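Horngate Neighbors Help
Home Selling Buying Renting Ask Log in

Does a bedroom without a closet count as a bedroom?
January 17, 2020, posted by Romana Šindelář
Print this page | E-mail this page

Getting ready to list my house on Aebischer Road. The back room has a window, a door and heat, but no closet, so the agent wants to call it a "den." I have raised two children in that den. She says the third bedroom is worth up to 39 thousand in this market, then won't let me have it. Who decides?

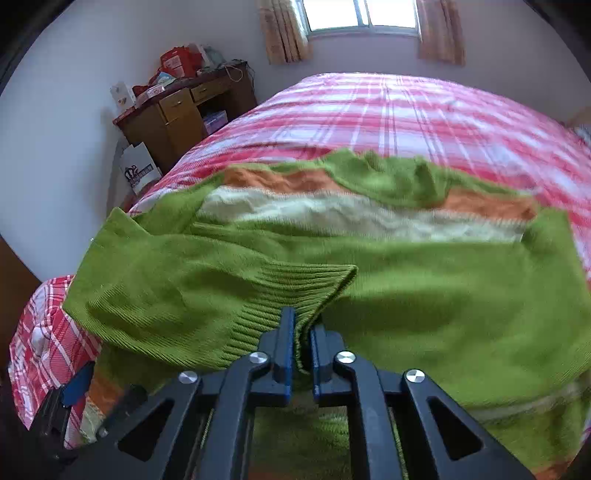 Beat Lanz wrote that it depends on your town, and that in his the code cares about floor area, ceiling height and a way out in a fire, with no word on closets. He'd call the building office before paying a carpenter. His own call took 77 minutes, most of it flute music.

Mayuree Chaimongkol
just buy a wardrobe

Notburga Kaufmann
A wardrobe leaves with you, so it won't settle anything. Pull the property record first. If the county already has you down as three bedrooms, show your agent and watch her warm to the idea. If it says two, ask what it takes to change it, and ask what that does to your taxes. We sold in November with a closetless room listed as "bedroom, no closet." We had 2 offers and neither buyer brought it up. They did bring up the gutters.

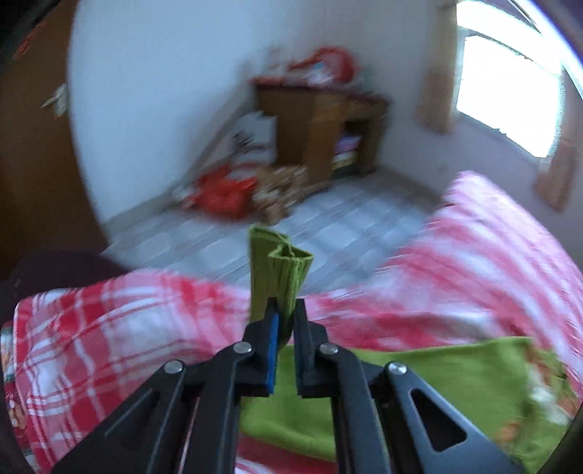
Green cloth, folded.

Back to Selling | Next topic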